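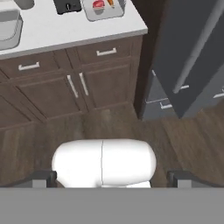 Figure 6.1 A simulated kitchen rendered from the robot's own camera. The gripper is at the bottom center, with cabinets and drawers beyond it.

Chapter 6
From Pixels to a Plan

In Chapter 5 we assumed that the robot knew where everything was. The planner was handed a list of objects, each with an exact position, and its only job was to find a path between them. This chapter takes that list away. The software now starts with a rendered camera view and the readings from the joints, and it must build its own account of the kitchen before it can move anything in it.

Consider the instruction "open the left drawer." A person standing at the counter would hardly think about it. For the control program it breaks into several problems. The program has to find the handles, decide which ones belong to drawers and which to doors, and work out what "left" means from where the robot is standing. It then has to choose a place for the gripper fingers to close, and plan an arm motion that reaches that place without striking the countertop.

Figure 6.1 shows why the first of these steps is harder than it sounds. The drawer handles are horizontal bars and the handles on the cabinet doors are vertical bars, but all of them have the same silver finish. A detector that has learned only "silver bar" will return them as one class. The tall dark unit on the right has handles of its own, seen at a steep angle, so even their direction is a poor guide until the program knows which surface each one is attached to.

The objects on the counter raise a second difficulty. The red item on the tray is only partly in view, and its shape fits more than one kind of food. A good perception module reports this doubt instead of hiding it. In this book each detection carries a label, a pose and a confidence value, and the planner is allowed to ask for a better view before it commits to a grasp.

We will work with the Mandbridge kitchen set, the same simulated rooms used for the navigation exercises in Chapter 3. The training split has 4,000 episodes and the test split has 222. Each episode ends when the task is done or after 1,000 control steps, whichever comes first. The simulator can also supply the true pose of every object. Use this only for scoring. A program that reads true poses during a run will do very well in the exercises and will fail on a real arm.

The chapter is arranged as follows. Section 6.1 covers camera calibration and the transform between the camera and the gripper. Section 6.2 builds a handle detector and tests it on cabinets it has not seen. Section 6.3 turns detections into a scene graph – a record of which part is attached to which, and how each part can move. Section 6.4 connects the scene graph to the motion planner and sets the replanning rate at 30 control steps. Section 6.5 deals with failure, including slipped grasps and doors that stop short.

The scene graph format was first written by Ignacio Domínguez for the Prikport project, and we have kept his field names so that older code will still load. Readers who have not worked with coordinate transforms should review Section 2.4 before going on.

6.1 Where Is the Camera?

Every position the detector reports is measured from the camera. Every command sent to the arm is measured from the base. Before the two can be used together, we need the transform that carries a point from one to the other.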